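Can they do the washing yet?

My mother-in-law asked me over Easter lunch when she could expect a robot to fold her fitted sheets. She asks every year, usually while I have my mouth full, and I always give her the same answer, which is "not yet, but it's getting closer". This time she put down her fork and said, "You said that when the dog was alive." Fair enough. So I've been thinking about it properly ever since, and this post is my attempt at a better answer for her (and for my neighbour, and for the bloke at the tip who heard what I was reading about and wanted to know whether he should hold off buying a dryer).

I'll start with my own kitchen, as I usually do. We have a robot vacuum called Ulix, named by my daughter after a character in a story she was writing, and Ulix is very good at one thing. He goes around the floor. He's been going around our floor for three years, and in that time he has eaten a phone cable, a good part of a bath mat and one of my better socks. I love him dearly. But before he can do his chore, I have to do mine: chairs up, toys off the rug, bathroom door shut. I timed it in January, when I was home with a crook back and had nothing better to do, and the getting ready took me nearly as long as pushing the old vacuum around would have.

I suspect that's where most household machines are still up to. The dishwasher washes, but it doesn't clear the table. The washing machine does its part beautifully and then beeps at you until you come and do the rest. What people want, when they ask me my mother-in-law's question, is the bits in between, and the bits in between are nearly all hands. Picking up a wet tea towel. Finding the corner of a sheet. Working out that the soft lump at the bottom of the basket is two jumpers and not one.

Shop floors are a bit further along, though perhaps less than you'd think. My friend Chiến Mạc works at a packing shed out at Warnthorpe, where they send out 850 boxes on a busy day, and he took me through it before Christmas. The machine that folds the boxes and tapes them is a marvel and I could have watched it all afternoon. Then you walk to the other end of the line, where the odd-shaped things go in (the brooms, the bagged potting mix, the lampshades!), and it's all people. Chiến said they'd trialled an arm for that end and it did well enough with tins and boxes, but anything floppy made it sulk. He was quite kind about it, really. He said it was like having a new starter who never got past the first morning.

What has changed, and the reason I'm more hopeful than I was last Easter, is how the machines are being taught. It used to be that somebody clever sat down and wrote out every movement. Now a lot of it begins with ordinary people holding a gripper in the hand, with a camera fixed to it, and doing the job themselves, over and over, so that there's something to learn from. I find that oddly comforting. It's much closer to how my nan taught me pastry, which involved very few instructions and a great deal of standing beside her at the bench.

It also means the work is far more ordinary than the videos with the music on them would have you believe. Grippers, a table, a basket, grey chairs, a big office with the lights on and desks away down the back.

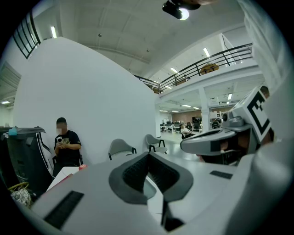 Eduard Malý wrote to me after my last post on this to say I was being too generous. He reckons a machine that can do a chore in one room hasn't learned the chore, it's learned the room, and he'll be impressed when one can walk into his laundry, where the light doesn't work and the door only opens halfway, and get on with it. I've thought about that a fair bit. My own laundry has a step down into it and a cat who sleeps in the clean things, and I'm not sure I'd send a visitor in there without a warning, let alone a robot.

Where I'd disagree with him a little is that I don't need the whole chore done. If something could pair the socks, only that, badly, while I was at work, I'd clear a shelf for it tomorrow. My mother-in-law is holding out for the fitted sheets. I've told her to keep the dryer she's got, and she's told me to come over on the weekend and help her fold.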